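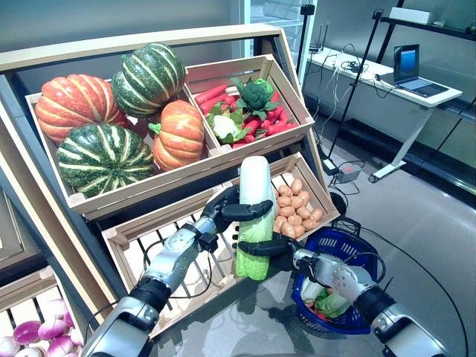

Kosasau Produce Stand - item list and layout notes

2 min read

This folder covers one vegetable display and the shopping basket used with it. It holds 90 item records and 70 layout records. The stand is listed under Ballano and the basket under Yoo. Last edited 12 June 2020.

Contents

items.csv - one row per vegetable, with type, main color and crate
layout.csv - which crate a type belongs in
notes.txt - naming and spelling

Naming

Types use the everyday store name in the singular: carrot, potato, broccoli, cauliflower, napa cabbage, bell pepper.
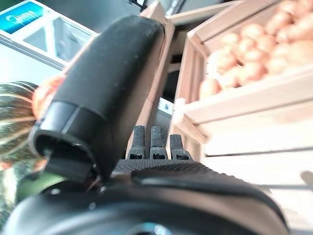
Color is filled in for every row, even when the type has only one color. The first value is the background and the second is the marking. A round squash with a pale cream skin and dark green stripes goes in as "cream / dark green". Plain ones get a single value. Older Fumano rows had the two values reversed and were corrected in July of the previous year.

Leafy items are harder to keep consistent. Use "light green" for the outer leaves and leave the stem color to the notes column.
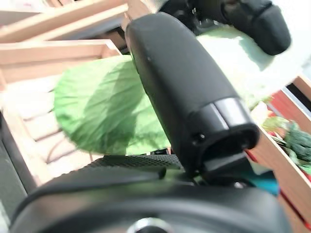
Do the same for bok choy. Size is not recorded for any leafy type.

Layout

Each type has one home crate. Items in the basket keep their home crate in layout.csv and get "basket" in the location column.

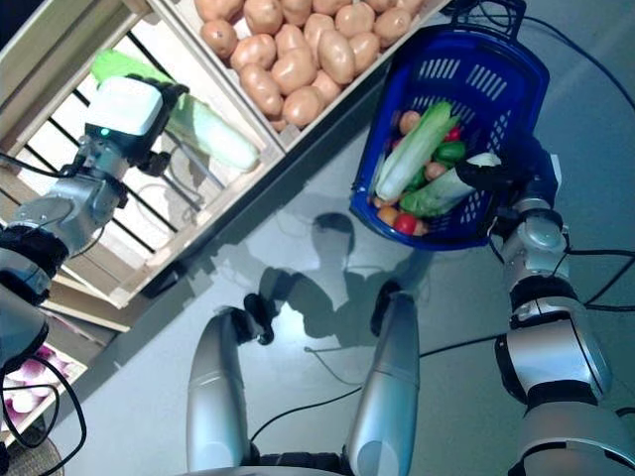

What goes in the location column when a crate is empty?

Leave the crate out of that record. Only crates with something in them are listed.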